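Table Service and Hospitality, Unit 8
Handout: Setting out tea for a small group
Instructor: Dalia Lukoševičius
Amcombe Adult Evening School

Read this before the practical. We will not have time to go over it in class.

Start with the cloth. Lay it flat and smooth it from the middle outward. A printed cloth hides small tea stains better than a plain one, but it also makes a table look busy, so keep the pieces on it simple. Plain-colored mugs and a plain pot are enough.

Put the teapot down first and group the cups near it. The person pouring should be able to reach every cup without leaning across the table. Mixed colors are fine for informal service. Guests remember "mine is the red one" and do not pick up the wrong cup.
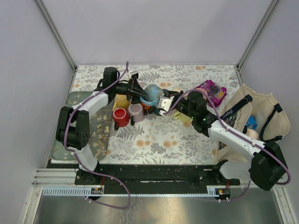
Fig. 1. Light blue teapot with red, pink and yellow cups, floral cloth.

Turn all handles the same way before you pour. Fill each cup to 2 cm below the rim. For the black tea we use in class, steep for four minutes. Anything over five will taste bitter — take the leaves out even if nobody is ready to drink.

Check the underside of every cup before it goes on the table. The ring a cup stands on is often left without glaze, and it picks up gray marks from shelves and trays.

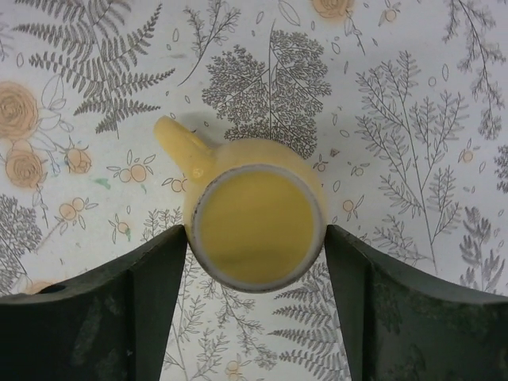
Try a damp cloth with a little baking soda on marks of this kind. Rub gently, rinse, and dry the foot completely before the cup touches the linen. Specks in the clay itself will not come off and should be left alone. A rough foot can scratch a wooden table, so use a saucer or a cloth under it.

For the practical, bring an apron and your copy of the Dinwood worksheet. You will have 15 minutes to lay the table and pour. Cups are washed by hand and put back on the lower shelf.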